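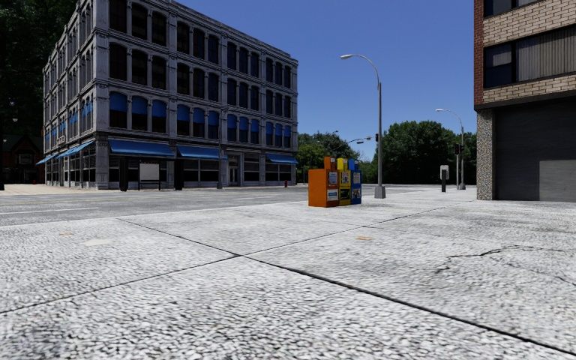
Is the Plunon street pack worth paying for if I only need pavement driving?
Posted by Pendo Ondieki, 14/09/2024

I'm building a small delivery robot and testing the route planner in simulation before it goes near a real kerb. The free scenes I've used are all flat grey ground, so the robot sails through and I learn nothing.

Plunon sell a street pack for the Emolton simulator at 400 euros a seat. What I need is ground with some texture and joints in it, things standing on the pavement such as newspaper boxes and lamp posts, and a road to cross. Does the pack do the job, or is it mostly scenery? My machine is a desktop with a mid-range graphics card.

Marlies Leitner
We've had two seats since December. For pavement work it does the job. The slabs have a pebbly surface with joints between them, and there are cracks and stains here and there, so a camera-based planner gets something to chew on. Ours kept treating the wide dark joints as a drop and stopping dead. We fixed that in our own code, and I'd much sooner find it at a desk.

Two things to check before you pay. The cracks are only painted on. They show up in the camera but the wheels don't feel them, so you won't learn anything about bumps. You can swap in your own ground mesh -- it took me 17 minutes once I'd found the right menu. Also, the small street objects are fixed by default. If you want the robot to be able to knock something over you have to set a mass for each one yourself.

Speed is fine. Turn off the tree shadows if it stutters.

Umut Taşdemir
Try the trial first, it's free. Didn't run on my laptop.

Hubert Pfister
I went the other way and bought the Pavholm kit. It costs more but the kerbs are real geometry with dropped sections, and that matters if your robot has small wheels. The buildings are plain boxes with no windows, so it's poor for anything that finds its way by looking at shopfronts. If you navigate by camera, get Plunon. If you're worried about getting up and down kerbs, get Pavholm -- or ask them both for a trial and drive the same route twice.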